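Visit report: Clundora shared workshop, open evening, February

The Stundlow build has been running at Clundora for two winters. It is a pair of hand-held grippers with tracking plates, plus the software that turns a person's recorded motions into training data for a robot arm. Members build it on their own time. I went to see the hardware, having followed the build log and printed one set of the older fingers at home.

Clundora occupies the ground floor of a former print shop. The front room has the usual benches, two printers and a lathe. Recording is done at the back, with the lights low in the rest of the room and one table set up between metal rails. A member works at the table with a gripper in each hand and sorts soft goods in and out of a plastic basket.

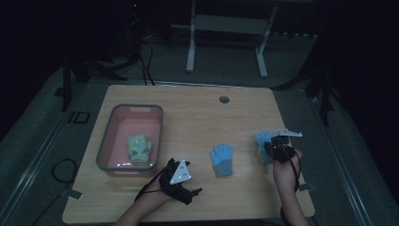
Glove handling at the recording table, both grippers in use.

Cabling is the weak point of the current version. Each gripper has its own cable, led back along the operator's side, and it adds drag whenever the wrist turns. The group priced a battery pack and rejected it on weight. The unit they handed me came to 430 grams without the cable, and I would not want to add much to that over an hour's work.

The target for the glove task is 4000 recorded runs. They record in blocks of 100 and then stop to check calibration. A block is thrown out if the plates have shifted on their mounts. I asked how often that happens and was shown the log, where most of the rejected blocks date from before the mounts were changed from two screws to three.

Finger stiffness took up the rest of the evening. The first fingers were too rigid and slid off anything thin. The present ones have a flat face and a linkage behind it, with metal eyelets at the pivots. Knit gloves are handled well enough for the group to have moved on to loose material.
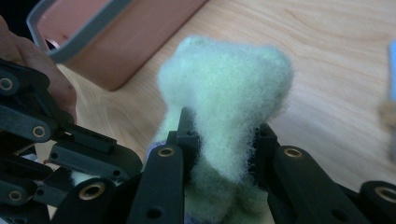
Wool is harder to release than to grip. Fibers work into the gaps between the links, and the jaw then closes short of its stop. The group cleans the linkage with tweezers after each block. A cover made from thin sheet has been drawn up, under the name Krasniqi, but not yet cut.

The position software is Zuden, written in house. It runs on an old desktop and still needs a manual restart if a plate leaves view for too long.

Parts for one pair cost the group 100 dollars, not counting the sensors. Drawings for the new fingers are on the workshop's shared drive, and visitors can copy them. I took the finger and pivot files and will print a set in PETG before the next open evening.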